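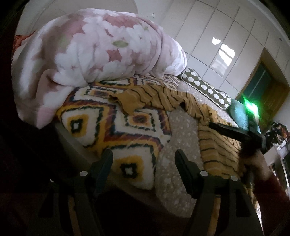
Guest bed as of this morning, every layer on show

Bedding that doesn't match – do I start over?
Posted by lindiwe_m, 27 August 2022

Okay so my sister-in-law is coming to stay in September and I finally dragged everything onto the guest bed to see what I've got. The puffy comforter with the big pink and white flowers was a wedding gift. The diamond blanket (mustard, black, white, dark reddish brown) I bought myself at a market in Dimley and I love it to pieces. The tiger stripe thing came from my son's old room. Then there's a grey speckled sheet, a green bolster with white dots and a teal cushion.

My husband says it looks like a yard sale. I have $200 set aside and could just buy one of those plain sets from Baloyi and be done with it. But it's all clean and warm and I hate the thought of it sitting in a closet. What would you do?

primthorpe_sib
Keep the blanket, lose the tiger. That blanket is the best thing on there by a mile and it's fighting with everything around it. Grey sheet, diamond blanket on top, finished. The flowers can go in the wardrobe until it gets cold.

Refilwe T.
Oh I totally disagree about the flowers! I'd fold the comforter in thirds across the foot of the bed and let it be the big soft thing you pull up at night. White wardrobe doors, white wall, you've got loads of plain space in there already, so the bed can be as loud as it likes. My mom's guest room had four different florals going at once and everybody slept great.

primthorpe_sib
Florals with florals, sure. Florals with diamonds with stripes with dots is a different animal.

Refilwe T.
Well, one of them is a tiger :)

noman_k
Can I ask about the bolster? I have one that long and have never known what to do with it. Guests always put mine on the floor.

lindiwe_m
Noman, I put it against the wall when the bed is a couch during the day, and at night it goes on the chair. I wouldn't be without it if you read in bed.

Siya Kruger
I'd go by how it feels to sleep under. Fluffy blanket plus thick comforter in September is way too much where I live, and your guest is going to kick one of them off at two in the morning. Put one on the bed and leave the other folded where she can find it. Also please don't spend the 200, a plain pillowcase or two that picks up the mustard would be 20 bucks tops.

primthorpe_sib
Agree with Siya on the pillowcases. Or teal ones, to go with the cushion.

Refilwe T.
Mustard. Teal next to that dark green door would bug me every time I walked in.

lindiwe_m
Ha, I painted that door myself so careful now! But okay, mustard. I tried it just now with the blanket on and the comforter folded at the foot, and the tiger has gone to the dog, who was thrilled. Husband says it's "better" – I'll take it. Still not sure about the dots.

noman_k
Keep the dots.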